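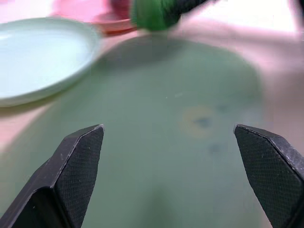 I have spent most of September pricing out a second arm for the dish station, and I have never had so much fun with a spreadsheet. The first draft of the budget had one line for the robot, one for the grippers and one called "other," and I thought I was being pretty thorough! Then I started going through what the table really uses up, and "other" began to eat everything. Take the pads on the inside of the fingers, the ones with the little diamond crosshatch. They are a wear part, they have to be bought again and again, and I hadn't put down a cent for them. Same goes for the green mat, which has an orange-tan ring on it with a dark blotch in the middle, plus a smaller smudge beside it. A mat is cheap. A mat you change every few weeks for three years is a budget line.

So this post is the plan as it stands now, partly for the people who wrote in after the last one asking what a two-arm setup costs to run, and partly for me, so I can look back next spring and see how wrong I was.

Some background if you're new. I run a small bench project called Kedetti out of a rented workshop in Barnia. The job is simple to say and hard to do: get dishes wiped, moved and put down again without a person touching them. Up to now I've been planning everything a single arm at a time, and I want to budget the next stage properly, with both arms treated as one station that shares a table, a power feed, a computer and a pile of plates.

The big question was new or used. I looked at a used arm from a reseller called Traltenard, and it was tempting, I'll admit. They had a good stack of paperwork and they answered my emails fast. But the used arm came with an older controller, and the older controller meant a different connector, a separate software license and a week of my evenings (at least) writing glue code. I put my evenings into the spreadsheet at a very modest hourly rate and the used arm still came out more expensive. If you do one thing after reading this, put your own hours in the sheet. It changes the ranking every time.

The new one would come from Xolalpa, same family as the one I've been working with, same mounting pattern, same cable. What I love about this is that the spares line barely grows. One set of spare fingers covers both arms. One spare wrist camera covers both arms. I keep a bin on the shelf with a card taped to the lid, and the card wouldn't even need to change.

Now the small stuff, which is where I got excited, because this is where the money hides.

Finger pads. I ordered a bag of 47 pads, an odd number that came from a clearance lot, and the price worked out so low per piece that I bought it without thinking very hard. I'm planning on changing them as a full set across both grippers, which takes 4 pads each time. That leaves three odd ones at the end of the bag, and I already know I'll keep them in a drawer forever. I picked the crosshatch over the smooth rubber for plates with a curved lip. I think the pattern gives me a better chance on a rim, and I'd like to test that properly before I place a bigger order.

Mats. I went with a soft green one with rounded edges. The color was chosen with the camera in mind: pale dishes need something darker under them, and I also need the mat itself to look different from the tabletop, which is pink (long story, it was on sale). A muted green does both jobs nicely. I priced a white mat and a black mat too. The white one I crossed out right away, and the black one I crossed out when I remembered that the fingers are black.

Dishes. Yes, dishes are equipment! I didn't think so in the first draft. I want plates and bowls in several colors and sizes, pale and bright, shallow and deep, and I want duplicates of each so that a broken one doesn't stop the work. Thrift stores are great for variety and terrible for duplicates. I've ended up splitting the line in two: a thrift store half for the odd shapes, and a regular store half for matching sets I can buy again next year. Melamine for the early runs, ceramic once I trust the grip force settings.

Cleaning supplies. Sponges and cloths are both on the list. They cost next to nothing, but they change how the station behaves as they age, so I'd like to replace them on a schedule instead of when they look sad. I gave this line its own row mostly to force myself to follow the schedule.

Lighting. I nearly left this one out completely. Bright and even is what I want over the whole table, with soft highlights on the dishes. The budget has two diffused panels on stands and a dimmer. If your workshop has a window on one side, put a blind in the budget as well. I'd buy the blind before the second panel.

Here's where the totals landed, leaving the arm itself out of it. The one-time extras (mounting plate, cable, emergency stop, panels, blind, shelf bins) come to 1,101 dollars. The things that get used up (pads, mats, dishes, sponges, cloths, cable ties, tape) come to 482 dollars for the first year. I had guessed the second number at less than half that. I went back over it twice looking for a mistake and found one, but it was in the wrong direction, so the number went up.

A few decisions I haven't made yet. I don't know whether to buy a second computer or let both arms share the one I have. Sharing is cheaper and simpler to wire. Two machines would let me keep one arm going while I mess around with the other, and I mess around a lot. For now there's a row in the sheet marked "computer, maybe" with a price in gray so it doesn't add into the total. I'm also going back and forth on a service plan. Xolalpa's covers the joints and the controller but leaves out grippers, and the grippers are what I expect to wear down first.

And then there's floor space, which I keep forgetting is a cost. Two arms need a deeper table, a deeper table pushes my chair into the walkway, and the walkway has to stay clear under my lease. I taped the new outline on the floor with painter's tape last night and walked around it for a while. It fits, if the parts shelf moves to the other wall and I give up the bike hook.

The order for the mounting plate goes in first, as that has the longest wait. The arm comes after that, then the panels. I'll put the spreadsheet up once I've cleaned out the rows where I was talking to myself. If you've priced out grip pads from anywhere good lately, please send me the link, because I'd love to know what the normal price is when it isn't a clearance bag.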